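Ballum 300 under-shelf kitchen light: long-term review

Posted 16th July

Under-shelf lighting is one of the cheaper improvements available to a kitchen, and one of the easier ones to get wrong. The usual faults are a color temperature that makes food look gray, a driver that buzzes when dimmed, and a mounting system that lets go of the shelf during the first humid week of summer. The Ballum 300 is a linkable LED bar aimed at people who want to install a run of lights themselves without opening a wall. I bought a set of three with my own money and have been using them over the main prep counter for most of a year.

The unit is a slim aluminum channel with a frosted diffuser, closed at each end with a push-fit cap. Power comes from an external low-voltage supply with a molded plug. Bars join end to end with a rigid coupler or with a short jumper lead. Both are in the box. A set also includes screw clips, adhesive pads, a wall switch with a dimmer dial, and a folded instruction sheet printed in very small type.

Light output

Ballum rates each bar at 420 lumens. I have no integrating sphere and can't confirm the figure. What I can report is that three bars in line over a standard-depth counter give enough light to fillet fish and read a measuring spoon with the ceiling fixture off. The beam is wide. At the front edge of the counter the drop in brightness is noticeable but gradual, and there is no hard cutoff line on the worktop.

The diffuser does its job on matte surfaces. On polished stone the individual LEDs show up as a faint row of dots in the reflection, most obvious when the dimmer is at maximum. Owners of glossy counters should look at the Hindley strip reviewed here last June, which uses a deeper channel and hides the diodes better. It also costs more and can't be linked.

Color is on the neutral side of warm. Tomatoes look red and raw chicken looks like raw chicken. Over a dark backsplash the light can seem dimmer than it is, since less of it bounces back toward the person working. A pale wall has the opposite effect. Anyone with charcoal tile or paint behind the counter should plan for one more bar than the packaging chart suggests.

Dimming

The dial is smooth from full down to a low setting that works as a night light. Below that point the bars switch off abruptly. I found no visible flicker at any level, and a phone camera panned across the lit bars showed no banding except at the very bottom of the range.

The supply makes a slight hum at half brightness. In a kitchen with a refrigerator running it can't be heard from a standing position. With the supply screwed to the inside of a hollow cabinet it becomes audible, because the cabinet panel acts as a soundboard. Moving mine to a solid batten fixed the problem completely.
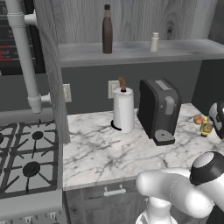 Installation took most of an afternoon, and the greater part of that went into deciding where the cable should run. The supply lead is short. It reaches an outlet directly below a low shelf and not much farther. If the nearest outlet is at the far end of the counter, an extension lead will be needed, and Ballum sells one separately at a price that is hard to defend. I used a Usell extension with the same connector and it has given no trouble, though Ballum's sheet says that third-party leads void the warranty.

The screw clips are good. Each is a spring-steel cradle held by a single screw, and the bar snaps in with firm thumb pressure. They hold well in solid wood and in thick board. For thin floating shelves, check the length of the supplied screws before driving them. Mine came within a hair of breaking through the top surface, and I replaced them with shorter ones from the hardware store.

The adhesive pads are less good. I used them on one bar as a test. The surface was degreased with alcohol and left to dry, and the bar was pressed in place and left unpowered overnight, as instructed. It stayed up for 4 months and then dropped at one end, above a kettle. Steam was almost certainly the cause. The pads may be adequate in a closet or a pantry. I would not use them over a kettle, a stove, or a dishwasher vent.

Position matters as much as fixing method. Mounted near the wall, the bars light the backsplash brightly and leave the cutting area in half shadow. Mounted near the front edge of the shelf, they light the work, but the diffuser is visible to anyone sitting down across the room. I settled on a line just behind the front edge. A thin strip of wood trim along the shelf would hide the bars completely – Ballum does not offer one.

Heat and cleaning

After an evening at full brightness the channel is warm to the touch and never too hot to hold. Oil kept on the shelf directly above showed no detectable warming. The supply runs warmer than the bars and needs some air around it. The sheet asks for clearance on all sides and this is worth following.

Grease collects on the diffuser faster than expected. A damp cloth with dish soap removes it. The end caps are not sealed, so the cloth should be wrung out well, and spray cleaners should go on the cloth and never on the bar. After a few months a small amount of dust had worked its way inside one diffuser. The cap pulls off, the diffuser slides out, and the inside can be wiped dry. Pushing the cap back on takes more force than removing it.

Reliability

One bar of the three developed a dead segment in its second month. Three adjacent LEDs went out and the rest stayed lit. Ballum replaced it after I sent a short video and the batch number, which is printed on the underside and hidden once the bar is mounted. Write the number down first. The replacement took two weeks and came in a very slightly cooler shade than the original. The difference shows on a white plate and nowhere else.

The couplers have been fine. The jumper leads have a looser fit, and one lost contact when I knocked it with a tall pan. Pushing it home restored power. A small clip on the cable close to the joint takes the strain off it and should have been included.

I also ran a single bar from a small Honda generator during a power cut, through the standard supply. It worked normally, with no flicker, and draws so little that it makes sense as emergency lighting.

Verdict

The Ballum 300 gives useful, even light at a fair price, with a dimmer that works properly. The adhesive pads are poor and the supply lead is too short. Buyers with a nearby outlet and a shelf that will take screws can order it without much hesitation. Buyers who rent and can't drill should look for a magnetic system.

For: good color, wide beam, smooth dimming, solid screw clips, linkable
Against: weak adhesive pads, short lead, unsealed ends, visible diodes on glossy counters
Rating: 4 out of 5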